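1/ We rewrote our rules for simulated robot runs at Madent this January. The old document had 13 rules. The new one has 9, and I will be defending them here, where it is safe.

2/ Rule one: the sim follows the same speed limits as the floor. Yes, you can fling an arm across a virtual kitchen at any speed you like. Then you ship that policy to a real kitchen and learn what a cabinet costs.

3/ Rule two: a touch is a touch. If any link brushes furniture, the run is flagged, even when the task succeeds. Especially then. Successful runs are where bad manners go to hide.

4/ Rule three: no deleting ugly runs. We went back through 3594 logged episodes in the Stodel set and the "failed" folder was suspiciously tidy. Someone had been housekeeping. It may have been me.

5/ Rule four: two arms, one plan. Each arm logs what it is holding and where it means to go next. "The other one will move" is how people behave in doorways, and look how that goes.

6/ Rule five: things on the floor count as obstacles until the task says otherwise. One gripper up with something in it, the other down by a spongy beige thing on the floor, dining table right behind. Both arms get checked before either one moves.

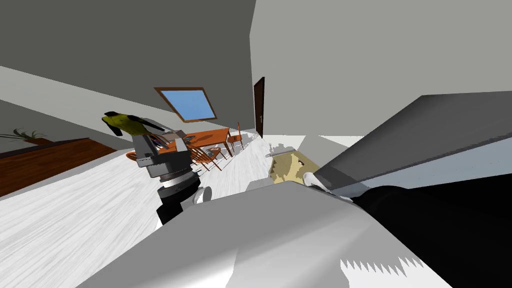
7/ Rule six: write the stop condition before you press start. "When it looks done" was in the old version. I have the screenshot.

8/ Rules seven and 8 are about file names. You would not enjoy them. Ikham has already asked for an exemption.

9/ Rule nine: anyone can halt a run, no reason needed. Used twice so far, once for lunch.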